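### 3.2 Worktops, tape and small held objects

Of the four surface types in the Stockdale survey the white tabletop gave us the most trouble, mainly because everything shows on it. Scuffs, glare, tape, the lot. It also gave us the clearest notes on how a long thin object sits near a front edge, so we start there. Table layout as in Figure 2, both parts from one occasion.

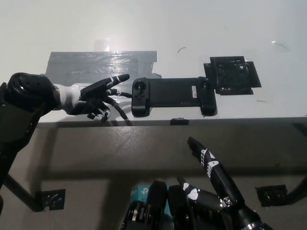
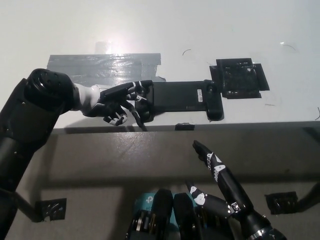 **Figure 2.** White tabletop with a long black object lying near the front edge, a square black piece taped down beside it and a patch of duct tape on the left.

We use "fixture" for anything stuck or clamped to a surface that a user is expected to work round, and "item" for anything that is meant to be picked up and put back. The split is rough. A tape patch is a fixture even when it holds nothing down, becuase people treat it as a border. They put things next to it, they line things up with it, and they avoid resting a hand on it if it has gone wrinkly.

Surfaces in the survey were coded for finish, front edge, fixtures, marks and lighting. Finish was coded by eye (matt, satin, glossy) under the room's own lights, blinds as found. We did try a meter in the first week and gave up — the readings moved more with the coder's sleeve than with the table. Front edge was coded as straight, rounded or lipped. Marks were coded present or absent and then by type: scuff, scratch, stain, stray hair or fibre. Short dark curved marks on white surfaces were the single biggest source of disagreement between coders. From above, a hair and a scuff look much the same, and wiping the table to find out changes the table. We settled on a joint code, "fine dark mark", and stopped arguing.

The full set is 1436 coded placements. A placement is one item coming to rest on one surface, counted once however long it stays there. Re-grips without a lift were not counted. Items slid along the surface were counted only if they crossed a fixture. This last rule was added late, in August, and the early sheets were gone through again to match.

**Long items.** Gamepads of the stretched kind (a grip at each end, a flat channel between), remote controls, rulers, torch bodies. These were nearly always laid parallel to the front edge, and close to whichever edge the coder had recorded as the working edge. Laid square on to the edge they were awkward. They stick out over the front or they eat up the depth of the table, and the next thing has nowhere to go. Where there was a fixture on one side, the end of the item tended to finish close up to it. We call this butting. Butting was more common against raised fixtures than against flat tape, which fits with the idea that people feel for the stop and don't look for it. We can't seperate the two from placement data alone.

Long items with a rounded end were coded at the furthest point, not at the start of the curve. Minor, but it shifts the gap measure by enough to matter on short tables.

**Small items.** Keys, caps, single batteries, clips. Scattered. No useful pattern on white surfaces except a tendency to stay off glare. On the dark worktops in the Viron building the same items were grouped much more tightly, possibly only so they could be found again.

**Tape.** Two sorts turned up again and again: grey duct tape laid as a broad patch in overlapping strips, and black tape in short bits used to hold something square. They age differently. The broad patch wrinkles in the middle and shines there, so under a ceiling light it adds a second glare area to the one already on the table. The short bits lift at the torn ends. A torn end will pick up fluff, and sometimes the item as well. Coders were told to note lifted ends but not press them down. Some pressed them down. We have left those sheets in with a flag.

Tabs stuck on the front edge itself were coded seperately as edge marks. Their purpose varied from room to room and we asked about it only where someone was there to ask. Mostly it was a position mark for a chair or a tray. Once it was holding a chip in the edging. Several had no known purpose and had been there longer than the people now using the room.

**Lighting.** Overhead light on a smooth white top gives a bright patch that moves with the viewer and not with the table. That sounds obvious but it caused real coding errors in the pilot, where one coder had "pale stain, upper middle" on three sheets for the same table. After that the rule was: move your head, look again, then write. Soft shadows under an item were useful. They gave the item's outline on a surface where a shiny casing might otherwise wash out, and we used them for placing black items where the near side was hard to read.

Dark items on white were quick to code and dark items next to dark fixtures were slow. Where a black item met a black plate or pad, coders disagreed on whether the two touched, overlapped or just missed. A touching/overlapping code was brought in for these. Gaps under 30 mm went in as "near", no finer. We would have liked better but the sheets do not support it.

**Labels.** Small stickers on items were coded for position only. Reading them was not part of the task, and most were too small to read at working distance in any case. Label position did turn out handy as an orientation cue: with a near-symmetrical item, a white sticker at one end tells you which way round it is lying. Of the symmetrical items in the set, those without a label or other end mark were turned end for end far more often between placements. Users did not seem to notice or mind.

**Agreement.** Two coders, independent, on 90 placements drawn across all surface types. Agreement was good on front edge and on fixture presence, fair on finish, poor on marks until the joint code came in. Of the placements where coders differed on any field, 31 involved glare or a shiny patch of tape. These were recoded together at one table with both sheets out, and the recoded values are the ones used from here on. The original values are kept in the Nanevex sheet, column F onwards, for anyone who wants to run the comparison.

A note on cleaning. We did not ask rooms to clean surfaces beforehand and would not do so if repeating the work. Scuffs and old tape are part of how a table gets used — they tell the next person where things go. The Vanadum benches had been wiped down before our visit by mistake and they look odd against the rest. Fewer marks, obviously, but also wider spread in where items ended up. One site isn't enough to say much. It is reported in Section 4 on its own line and left out of the pooled values.

Lower surfaces (shelves, floor, anything below the front edge) were recorded for colour only, and only where they could be seen from the working side. Grey in most rooms. In shadow they were hard to tell from a dark edging strip, so edge depth on those tables should be taken as an upper limit.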